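Notes from the long table

October 5, 2021

Several of you have stopped me by the lifts to ask what on earth we're up to in the corner room, so Vilho said I'd better write something for the newsletter before the rumours got any better. (My favourite so far is that we're all being replaced by Christmas. We aren't!)

You'll remember the parcel-bench meeting in May, when Drisholm asked whether the sorting and decanting of small sample pots could be done by an arm overnight. I was one of the people grumbling at the back. I've done that job for years, my wrists know all about it, and I still didn't fancy handing it to a machine that had never dropped a lid down its own sleeve. Anyway, the answer was yes, probably, but somebody has to show it how first, and that somebody is us.

So three of us from the bench now spend part of each shift working with the handheld grippers. You pick up a jar with the fingers, you put it where it should go, you do it again. Our target for the first round is 2160 recorded goes, shared between us, and on a good morning I'll get through around 100 before I need a cup of tea and a stretch. 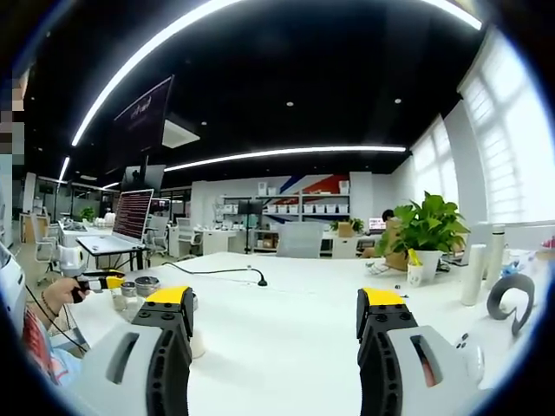

What surprised me is how much I had to unlearn. With my own hand I'll nudge a cup round with my little finger while I'm reaching for something else, and I never knew I did it. With two fingers and no feeling in them you have to come in square, close slowly, and stop showing off. Vilho Pesonen, our lead on this, kept telling me to slow down, and by the second week I'd stopped arguing with him.

The bit people really want to know about is jobs, so I'll say what we've been told. The 21 of us on the bench stay on the bench. Nights will go to the arm if the trial at Stadwood works, and the night allowance is being talked about properly, with the union in the room, which was my one condition for joining in. Days will change too. There'll be less lifting and lidding, and more checking, fixing and teaching it the awkward pots. I like the sound of that, though I know a couple of people who don't, and they've said so, and good for them. I'll miss the night crew's radio coming through the wall, mind you.

If you'd like a turn with a gripper, come and find me after lunch. You don't need to know anything about computers, and I certainly didn't. Take your rings off first and bring your reading glasses if you use them. The sign-up sheet is pinned up outside the Kulemel room, under the notice about the bike racks.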